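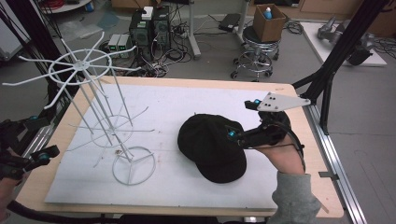 Cap and rack task at the Ultbridge workroom, with the handheld gripper on the cap.

Minutes – review of the Trerkix handheld gripper kit
October 27, 2024
Written by Bjarke Østergaard

1. Purpose
The meeting was called to decide if we keep the Trerkix kit after the trial period. The kit has been with us since July. The supplier, Barninis, offers it as a purchase or as a yearly service. The minutes of the previous meeting were accepted with no changes.

2. Report from the trial
The main task was hanging baseball caps on a wire hat rack. Hinojosa asked for this task, as their shop displays are filled by hand and they want to know if an arm can learn it. The operator holds one gripper in each hand and does the work in a normal way. We recorded 820 demonstrations. Of these, 40 were removed, most of them for lost tracking when the operator turned the wrist too far.

New operators needed one morning to become comfortable. The jaws hold the edge of a cap well. They are less good with the soft part of the cap, which folds and slips out. It was also said that the cable comes in the way of the hand – two operators now fix it to the sleeve with tape. The rack is light and moves easily when an arm of it is touched. It was proposed to fasten the base to the board, but Hinojosa prefers it free, like in the shop. The rack stays free.

3. The offer
Barninis sent two prices. The service price includes spare jaws, calibration once per year and an answer to support questions within five working days. In our trial the longest answer took seven days. The meeting found this too long if a gripper is out of use. Purchase is cheaper after the second year, but then spare jaws are paid separately.

4. Decisions
4.1 We take the service for one year, on the condition that a replacement gripper is sent at once in case of fault.
4.2 Bjarke asks Barninis if a thinner cable, or one with a side exit, is possible.
4.3 Hinojosa will receive the recordings that passed the check, together with the list of the removed ones.
4.4 Softer jaw pads will be tested before we start with knitted hats.

5. Other matters
The key for the storage cabinet is still missing. Next meeting will be announced by mail.

Comments (3)

mw_ultb: In point 2, please add that the removed recordings are kept on the old drive. They are not deleted.

Bjarke Østergaard: Thank you, I will add it in the next version.

p.lindh: Is the price per gripper or per pair? I read the offer two times and I am still not sure.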